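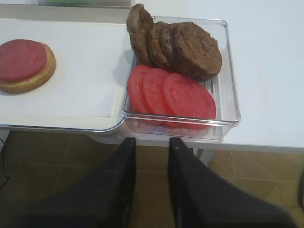

Aatos Pelkonen objected, on reading a draft of this section, that the forecasters were being held to a standard no coach could meet, and that a man who watches every practice in August must know more than a man who reads last year's team sheet. He may be right about the second part. The first part is the usual defence of published roster forecasts, and we think it gives them too much credit.

Print | E-mail

4. Do preseason roster forecasts know anything?

Our set holds 2,629 forecasts covering 729 players at four clubs: Bestmont, Futov, Cele and Skastby. Each forecast says whether a named player will be on the opening roster, and most add a line or two of reasoning. They were written by 27 forecasters over 11 preseasons. We kept every forecast that named a player and gave a plain yes or no. Forecasts that said a player was "in the mix" or "one to watch" were dropped, which flatters the forecasters, as the drop leaves out the cases where they would not commit themselves.

Taken at face value the hit rate is high, and the forecasters say so often. We do not find this impressive. Most places on a roster are not in doubt by the time camp opens. The starting quarterback will be on the team, and so will the left tackle with three years left on his contract. A forecaster who writes out the whole roster and gets the top of it right has told the reader what the reader already knew.

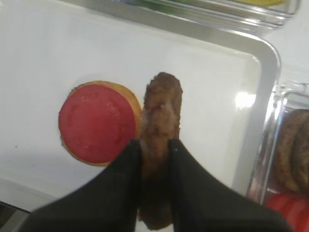
4.1 A rule with no eyes

For comparison we used a rule that needs no judgement at all. It keeps last season's roster at each position, takes out those who have left, adds anyone signed or drafted in the spring, and fills what remains by number of snaps played. It knows nothing of camp. It cannot see that a receiver has put on weight or that the new line coach dislikes a certain guard.

On the safe places the rule and the forecasters agree almost completely, so these tell us nothing either way. The useful comparison is at the bottom of the roster: the third tight end, the fifth cornerback, the reserve linebacker who is there to cover kicks. Here the forecasters ought to pull ahead, if practice reports are worth what is claimed for them. At Bestmont they do, by a small margin. At Futov and Cele we could find no difference we would care to defend. At Skastby the rule did better, although the club changed its head coach twice in the period and we would not lean on that result.

It might be said that the rule borrows knowledge from the club, in that a signing is itself a sign of what the coaches want. We accept this. The forecasters had the same signings in front of them.

4.2 What the written reasons are worth

We also read the reasons given. The commonest is experience in the system, followed by work on special teams. Both sound sensible. The trouble is that they are used freely in both directions. A veteran who has been with the club for four years is kept for his experience in one forecast and let go in another on the grounds that the club "knows what it has". We have seen the same writer do both on the same page, about two players in the same position group.

Where a reason could be checked, we checked it. Special teams work can be, as snap counts are published by all four clubs. Players said to be "core" special teams men had often played less there than the man they were expected to beat. Reports that a player was "having a great camp" could not be checked in any way, and we have left them out of the scoring. Several forecasters told us that these reports were the part their readers liked best.

Figure 3. Bun half with a round red slice on top, on a paper-lined tray.

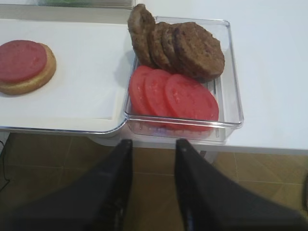
4.3 Late changes

Forecasts are revised, sometimes up to the evening of the final cuts, and the revised version tends to be the one quoted afterwards. This matters a good deal. At Cele, one site kept a single page for each preseason and wrote over it, and the score it claimed for itself was always that of the last version - by which time half the cuts had leaked. We scored the first dated version wherever we could find one and the earliest stored copy where we could not.

Injuries are harder. A forecaster who picks a tight end in July should not lose marks when the man tears a knee ligament in the second week of camp. We removed players who were placed on the injured list before the cuts, for the forecasters and the rule alike.

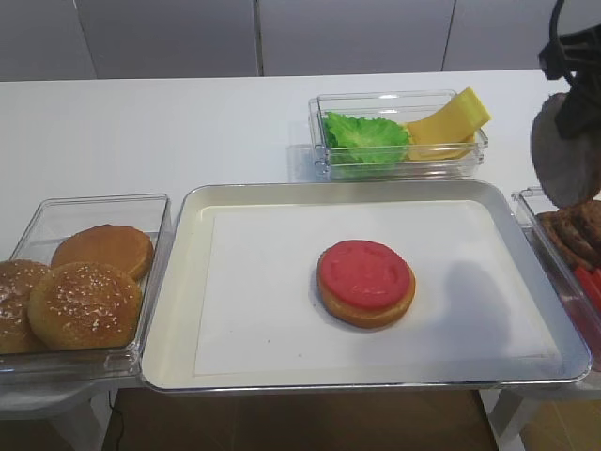

That still leaves the knocks that never reach a list, and here we had to trust club statements, which are vague when it suits the club. A "lower body" complaint may keep a player out for a day or end his chance of a place. We tried the comparison with these players in and with them out. The forecasters gain a little when they are taken out, mostly at Bestmont, and the order of results at the other clubs stays as it was.

Pelkonen's point about August may yet hold for a few writers. Two of those covering Bestmont beat the rule in most of the preseasons they worked, and we would like to know whether this is skill or a good contact inside the building. Our data cannot separate the two. With 27 forecasters in the set, a couple would be expected to look clever by luck alone, and we would want to see them do it again before calling it anything else.

Last updated: November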